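Dellix 양팔 제어 소프트웨어 자주 묻는 질문

최종 수정 09/03/2020
작성 및 관리: Hashini Munasinghe (소프트웨어팀)

이 페이지는 Dellix를 처음 설치하는 연구실과 기존 사용자가 자주 보내는 질문을 모은 것입니다. 설치 절차는 설치 안내서를, API 목록은 개발자 문서를 참고하십시오.

일반

Dellix는 무엇을 하는 소프트웨어입니까?
테이블에 고정된 로봇 팔 두 대를 하나의 작업 단위로 묶어 제어합니다. 인식 모듈 Likura, 경로 계획 모듈 Boonchu, 그리고 두 팔의 동작 순서를 조율하는 스케줄러로 구성됩니다. 세 부분은 따로 실행할 수 있고, Boonchu만 가져다 쓰는 사용자도 많습니다.

팔 한 대만 있어도 쓸 수 있습니까?
가능합니다. 설정 파일에서 arm_count를 1로 바꾸면 스케줄러가 꺼지고 충돌 검사는 팔 자신과 테이블에 대해서만 수행됩니다.

어떤 작업을 기준으로 시험합니까?
작은 포장 제품을 상자에 정리하거나 상자에서 꺼내는 작업이 기준입니다. 차 봉지, 과자 봉지처럼 얇고 잘 구겨지는 물건은 인식과 파지 양쪽에서 오류가 잘 드러납니다. Wunalton 시험실에서 쓰는 배치는 마주 보는 팔 두 대, 가운데의 원형 매트, 나무 상자 하나입니다.

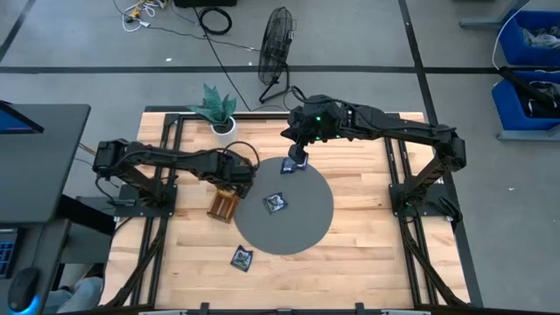

Wunalton 시험실의 작업대. 매트 주변에 작은 남색 봉지가 있고 왼쪽 그리퍼 아래에 나무 상자가 있다.

테이블 크기나 팔 간격이 달라도 됩니까?
됩니다. 두 베이스의 상대 위치는 보정 과정에서 계산되므로 도면 값을 입력할 필요가 없습니다. 다만 두 팔의 작업 영역이 전혀 겹치지 않으면 보정이 완료되지 않습니다. 겹치는 영역에 보정판을 놓고 팔마다 25개 자세를 기록하십시오.

작업대에 화분이나 모니터 같은 물건이 있어도 괜찮습니까?
고정 장애물로 등록하면 됩니다. 등록하지 않은 물건은 Boonchu가 빈 공간으로 취급할 수 있습니다. 잎이 있는 식물은 실제 외곽보다 넉넉한 원기둥으로 등록하는 것을 권합니다.

인식 (Likura)

고정 카메라만으로는 부족합니까?
매트 위에 떨어져 있는 봉지라면 고정 카메라만으로 위치를 잡을 수 있습니다. 문제는 상자 안입니다. 봉지가 세워져 겹쳐 있으면 위에서 보이는 면이 좁고, 그리퍼가 내려가면서 대상을 가립니다. Likura는 접근 단계까지 고정 카메라를 쓰고, 마지막 구간에서는 손목 카메라로 전환합니다. 전환 높이는 handover_height 항목에서 조정합니다.

손목 카메라 화면에 그리퍼가 크게 나옵니다. 인식에 문제가 없습니까?
그리퍼 영역은 마스크로 제외합니다. 손가락이 열리고 닫히는 정도에 따라 가려지는 영역이 달라지므로 마스크는 관절 값에 맞추어 매번 다시 계산됩니다. 손가락 끝 부품을 교체했다면 마스크 모델도 함께 교체해야 합니다. 이전 모델을 그대로 두면 손가락 끝에 걸린 어두운 색 봉지를 그리퍼의 일부로 판단하는 경우가 있습니다.

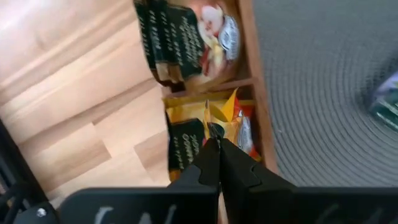
상자 칸 안쪽의 인식 결과가 불안정하다면 먼저 칸막이 검출을 확인하십시오. Likura는 상자 외벽과 칸막이를 찾은 다음 칸별로 봉지를 분리합니다. 상자가 비스듬히 놓여 있어도 동작하지만, 칸막이 윗면이 봉지에 완전히 덮이면 두 칸을 하나로 묶어 버립니다. 이때는 상자 모델 파일에 칸 수를 직접 지정하면 됩니다.

은박 포장에서 깊이 값이 비어 나옵니다.
반사 때문에 생기는 현상입니다. 버전 3부터는 깊이 값이 없는 영역을 주변 윤곽으로 보완하는 fill_reflective 옵션을 제공합니다. 기본값은 꺼짐입니다. 조명의 방향을 바꾸는 것만으로 해결되는 경우도 있으니 옵션을 켜기 전에 시도해 보십시오.

같은 종류의 봉지가 나란히 있으면 하나로 인식합니다.
인쇄된 글자 줄의 간격을 이용해 경계를 나누는데, 봉지가 밀착되어 있으면 실패할 수 있습니다. 현재 알려진 문제이며 11월 배포판에서 분할 방식을 바꿀 예정입니다.

계획과 제어 (Boonchu)

두 팔이 동시에 매트 위로 들어가면 어떻게 됩니까?
스케줄러가 매트 위 공간을 공유 구역으로 보고 점유권을 부여합니다. 점유권이 없는 팔은 구역 경계에서 대기합니다. 구역을 둘로 나누면 동시 작업이 가능하지만, 두 팔의 케이블이 서로 닿지 않는지 먼저 저속으로 확인하십시오.

케이블도 충돌 검사에 포함됩니까?
기본 모델에는 포함되지 않습니다. 손목 위로 케이블이 고리 모양으로 올라오는 배선이라면 손목 링크에 여유 공간을 추가하십시오. 예제는 cable_margin.yaml에 있습니다.

파지에 실패하면 몇 번까지 다시 시도합니까?
기본값은 3회입니다. 매번 손목 카메라로 다시 인식한 뒤 파지 자세를 새로 계산합니다. 횟수를 모두 쓰면 해당 봉지를 보류 목록에 넣고 다음 대상으로 넘어갑니다.

그리퍼 힘은 어느 정도로 설정해야 합니까?
봉지 재질에 따라 다르므로 권장값을 따로 두지 않습니다. 가장 낮은 값에서 시작해 미끄러지지 않을 때까지 올리십시오. 과자 봉지는 종이 차 봉지보다 낮은 힘에서도 모양이 변합니다.

"IK timeout" 오류가 반복됩니다.
목표 자세가 관절 한계 근처에 있을 때 주로 나타납니다. 상자를 팔의 베이스에서 조금 떨어뜨리거나 파지 각도의 허용 범위를 넓혀 보십시오. 그래도 계속되면 로그를 첨부해 문의해 주십시오.

기록과 지원

실행 로그는 얼마나 보관됩니까?
로컬 디스크에 14일간 보관한 뒤 오래된 것부터 삭제합니다. 카메라 영상은 기본적으로 저장하지 않으며, record_video를 켠 실행만 저장합니다.

문의할 때 무엇을 보내야 합니까?
Dellix 버전, 설정 파일, 오류가 발생한 실행의 로그 폴더가 필요합니다. 인식 문제라면 고정 카메라와 손목 카메라의 원본 화면을 각각 첨부해 주십시오. 압축된 화면 캡처로는 재현이 어렵습니다.

시뮬레이터에서도 같은 코드를 쓸 수 있습니까?
스케줄러와 Boonchu는 그대로 쓸 수 있습니다. Likura는 시뮬레이터용 카메라 드라이버를 별도로 설치해야 하며, 반사 재질은 아직 지원하지 않습니다.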